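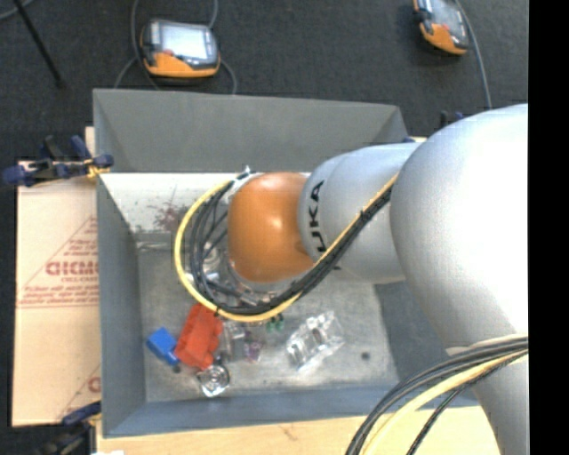 Cludach Career Save Editor for Ornon Manager

Version 2 | Windows | Single-user license

Cludach opens career save files from Ornon Manager and lets you change them outside the game. You can edit player ratings, contracts, transfer budgets, youth intake and fixture dates, then write the changes back to the same save or to a new one.

The player table lists everyone in your save, 3,178 players in a standard new career. Sort it by any column, or filter by position, age, club, wage or remaining contract. Filters can be saved by name and shared as small text files.

What you can edit
Player attributes, potential and preferred foot
Squad numbers and captaincy
Contract length, wage and release clause
Club budget and board expectations
Injuries and suspensions
Kit assignments for home, away and third

What you can't edit
Online squads, card packs and anything stored on the game's servers. Cludach works with offline careers only and has no connection to your online account.

Backups
A copy of the save is made every time you press Write. The last 30 copies are kept, and older ones are deleted. To go back, open File, Restore, and pick a copy from the list. Close the game first.

Requirements
Ornon Manager with the February update or later
73 MB of free disk space, plus room for backups
A mouse with a wheel is handy for the player table

Saves from before the February update will open as read-only. Load the save once in the game, save it again under a new name, and it can then be edited.

Known issues
Loan players sometimes show their parent club's kit number.
Changing a manager's nationality resets the job offers list.
The Cernenura league pack adds clubs with no stadium ID. They can be edited but not moved to another division.

License and support
One license covers one person on two computers. Updates within version 2 are included. Support is by email, and Mabli Bowen answers most tickets by Wednesday of the following week. Please attach the save file and the log from the Help menu.

Editor by Meirion Lloyd. League data tools by Bakari Nzioka.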